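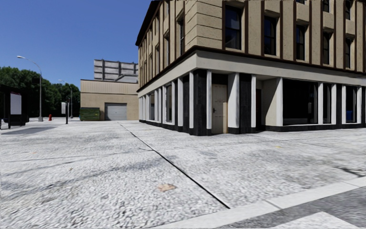
Corner building with street-level door

Ticket: Floor area shows as 1 sq ft after export from Miranda to Prarkis
Raised by: Flodarura lettings desk, Skumham
Priority: Normal
Status: Solved

What we're seeing

Hello again! First of all, we're loving the new listing editor in Miranda, and the room-by-room layout has made our write-ups so much nicer to put together. We've hit one odd thing, though. A two-bedroom flat we entered at 1,062 sq ft looks perfect in the Miranda preview, but once it goes over to Prarkis the floor area reads 1 sq ft. The rent, deposit and council tax band all come across fine. It also drops out of any search with a minimum size set, so we'd love to get it sorted before the May viewings.

Tried so far

Saved the listing again and pushed it a second time. No change.
Took it off the portal, waited for it to vanish, put it back on. Still 1 sq ft.
Opened it in a different browser and on a phone. Same on both.
Typed the area in square metres. That one came across correctly! So the field itself is getting through, which felt like a real step forward.
Made a test listing with the area as 850. Also correct.

We were getting quite excited by this point, as it looked as if only the bigger flats were affected. We went through the rest of the batch, 28 listings in all, and every one with an area over a thousand had gone wrong in the same way.

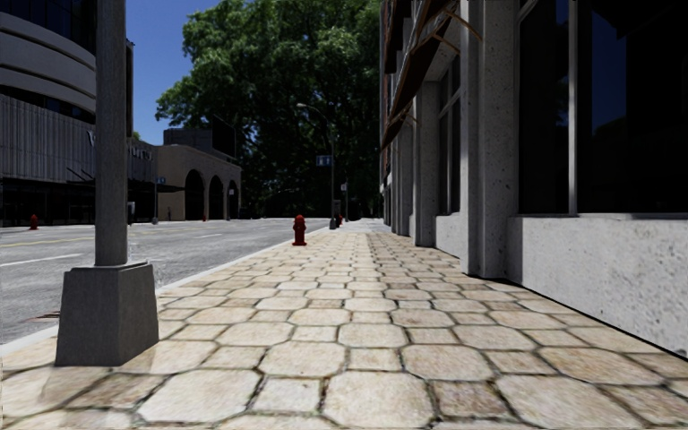
Prarkis support replied at 2.40 pm that the feed was treating the comma as the end of the number, so everything after it was thrown away. Please could we take the comma out of the floor area box, save, and press Send Full Update. Send Changes would skip the listing if the old value was still held in the queue.

Brilliant, thank you! We'd never have guessed the comma. Steps we followed, in case another branch finds this ticket:

1. Open the listing in Miranda and go to Size and Layout.
2. Delete the whole floor area and type it again with digits only, so 1062.
3. Save, then check that the preview still puts the comma in for readers (it does, which is lovely).
4. Press Send Full Update and give it roughly ten minutes.
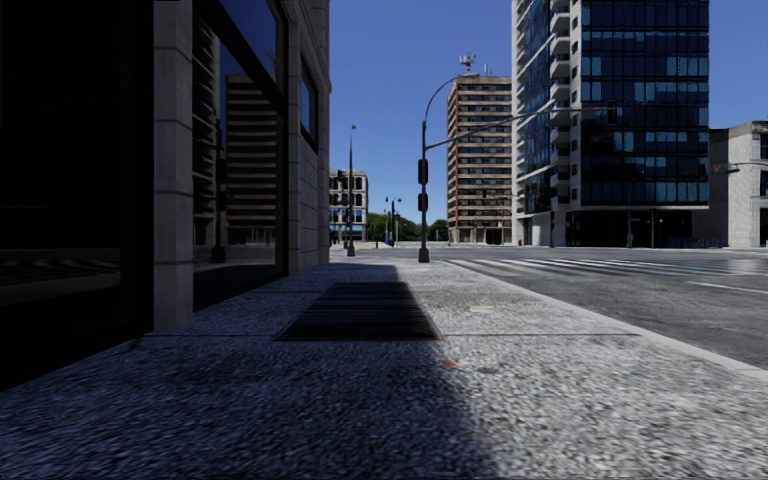 Result

27 listings are now right on Prarkis, and the two-bedroom flat is back in the size searches. The last one was stuck as a draft with no energy rating filled in, so it couldn't be sent at all. We've added the rating and it went through on the next update.

One small wish for the Miranda team: could the box refuse a comma, or quietly strip it out? It would be a super little fix. Happy for you to close this one.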